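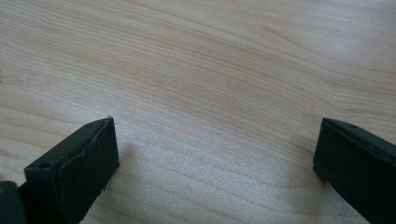 Leave it on the bench overnight before you judge the grip, was Siltunholm's remark when I mentioned I was writing this page, and I'm passing it along because I think it's good advice for anybody shopping for a hand-held gripper. I only had an afternoon!

Motemley Hand Grippers, sold in pairs
Visit notes and ordering information
Posted 2019-02-11

So I finally got over to the Prinow open day, and I went mostly for the Motemley pair. If you've been reading our shop pages for a while you know I've been curious about these (and a little doubtful, I'll admit). The idea is simple enough. You hold one gripper in each hand, you do a job with them, and the recordings go toward teaching a robot arm the same job. You don't need the robot arm in the room, and for a small shop like ours that's a big part of the appeal.

The demo table is a light wooden top set on a gray aluminum frame, and it's a nice height to work at. I asked if the table comes with the kit. It doesn't, but Prinow will sell you one separately, and the extrusion is the kind you can bolt extra brackets to later on.

What I liked best was that they let the visitors ask for things. Somebody wanted to see smaller parts, somebody else wanted a job that needs both hands, and the answer was always "sure, give me a second." The demo job they kept coming back to was what they call the Sotomayor task, a two-handed routine with a bowl, a stand and some fiddly wire, and it's a lot harder than it sounds. I tried it myself and my left hand was useless.
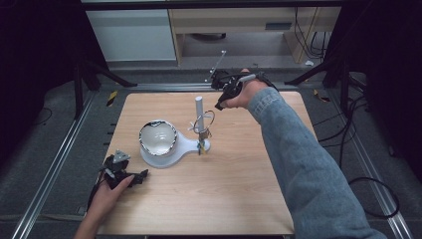 Both grippers at the demo table, with the white bowl and post.

A few things I wrote down while I was there:

The fingers are black and blocky, with pads on the inside faces. The pads are a wear part. Order a spare set with your pair, you'll be glad you did.

Cables. There are cables on this thing, and you'll want to think about where they run before you start. I'd put them off to one side and tape them down. A wireless version was mentioned but I wasn't given a date, so please don't email me asking for one (I'd love to know too).

Weight is fine. I held the pair through two full turns at the table and my wrists didn't complain, though I have pretty big hands. My smaller-handed readers should try before buying if they can.

Sleeves! Wear something with a close cuff. Mine kept catching on the strap and I ended up rolling it up to the elbow.

The fingers open wide, wider than I'd guessed from the brochure, and you can bring them in low over the table without the body of the tool getting in your way. For flat parts that matters a lot. With round parts you have to be patient and line both fingers up before you squeeze. I rushed it the first time and chased the thing across the table. 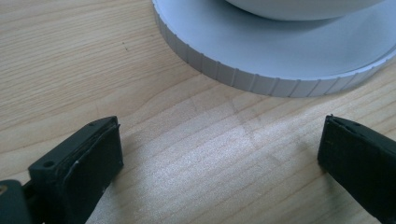

Photo: Prinow / Motemley open day

I also asked about lighting, since our back room is pretty dim. They suggested soft light from overhead and no bare bulbs near the table, because a shiny work surface can throw glare back into the cameras. Good to know, and cheap to fix.

What you get
One pair of Motemley hand grippers, left and right
Cables for both
Finger pads, fitted
Printed setup guide, 51 pages (the section on calibration is the one to read)

Price and ordering
The pair is $968. A spare pad set is $70 and covers both grippers. We keep 2 pairs on the shelf at a time, so if the button says "back order" it means we're waiting on the next box from Prinow. Orders placed in February ship with the printed guide, and after that it goes to download only.

Returns are fine if the pads haven't been used. Once they've been used we can still take the grippers back, but we'll charge you for a new pad set.

If you want to try a pair before you order, send us a note through the contact form and tell us what sort of parts you work with. I'm hoping to set up a small table by the front counter, and I'd like to have something on it that's close to what you do. No bowls and wire, please. I've had my fill of that one for now.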